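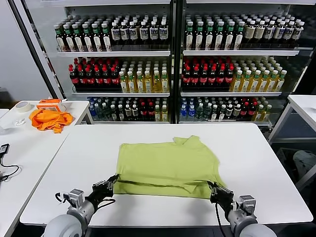

What is in the Vimurlow word list?

It holds 754 everyday words and phrases for clothes and mending, each with the place where I heard or read it and a short note on what it means.

I started this because my gran's word for a hem was one I couldn't find in any dictionary, and then I got a bit carried away! Most entries come from Vimurlow and Irnora, with a handful from old Cruickshank sewing leaflets.

What's in the folder

words.csv – the main list, one row per word
places.csv – where each word was collected
notes.txt – my ramblings on spelling (long, sorry)

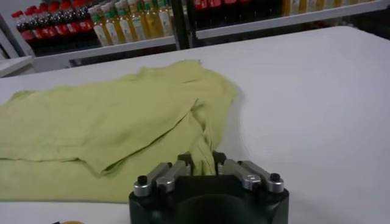 Green top, part folded, on a white table.

Spellings are a muddle. If two people spelled a word differently I kept both and linked them in the "see also" column. 45 rows have no meaning filled in yet, so please write in if you know any of them.

Rhea Dagdag checked the Irnora words and fixed plenty of my howlers. Any mistakes left are mine.

Changes

Version 3, Mar 12, 2022 – added the leaflet words, took out doubles, renamed "area" to "place".

Use it for whatever you like, just say where you got it. I'd love to add knitting words next, probably in November.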